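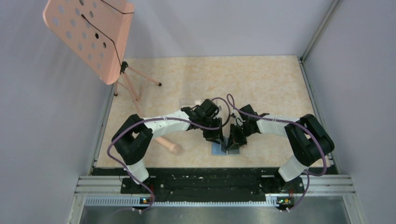 Slide 1. Small flat item, blue and gray.

Title: Lost property records at Vedotdale – what we log and why we changed it. Co-author Qianru Guo handled the search tests. Hold questions to the end.

Scope is the three bus stations, Vedotdale, Purnwood and Skarkdale. Trains are out of scope. Intake for the last reporting year was almost 4000 items. Umbrellas and single gloves are the largest groups and the least often claimed.

The old form had one free-text field. Clerks wrote what they saw first, and owners described what they remembered. The two seldom matched. "Purse" at Purnwood meant a coin purse; at Skarkdale it meant any handbag. Pause here, let people read the two entries on the screen.
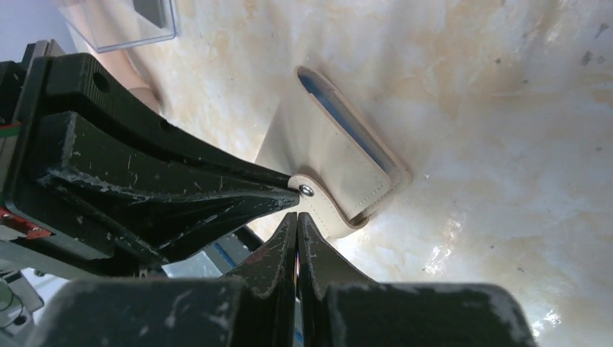 Slide 4. Wallet or card holder, beige. Inner strip blue. Stitched edge.

New form: type, outside color, inside color, closure, one distinguishing mark. Inside color is the field people ask about. It stays off the public list and is used to check a claim. If the caller cannot give it, the clerk moves to the mark, then to contents.

Do not read out the full type list. There are nine types, and the handout has them. Mention only that "other" requires a written note, and that the supervisor reviews those notes every February.

Retention is 30 days for general items. Food is discarded at close of business. Bank cards follow a separate procedure, handled by Jianhua Wan's desk, which I will not cover.

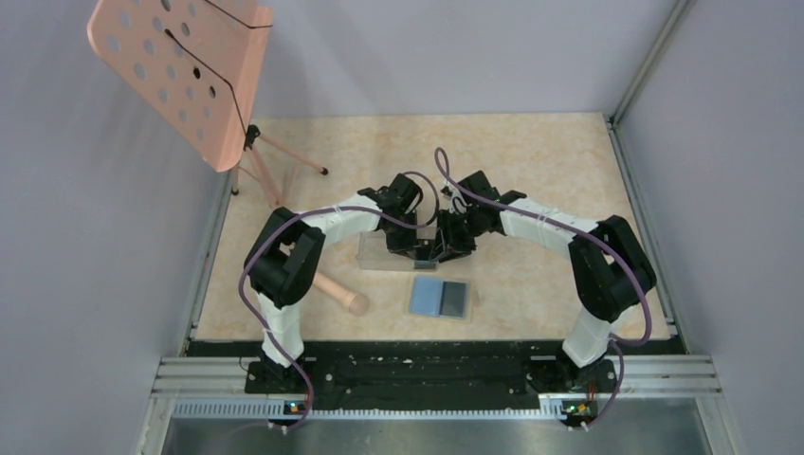 Slide 7. Clear container, shallow, rectangular.

Storage. Shelving is by date received, then by type. We tried type first and the phone shelf overflowed. Clear containers were preferred by the clerks at Vedotdale, who check contents against the log at shift change. Skarkdale still uses envelopes for keys.

Software: the log runs in Nishad. Search is exact match on color – "tan" does not return "beige". The fix is a short color list with eight values. Show the list, then the merge table.

Open points: spelling of surnames, items handed in by drivers after 10 p.m., and transfers between stations with no receipt. Take questions. If asked about cost, refer to the handout, page 2.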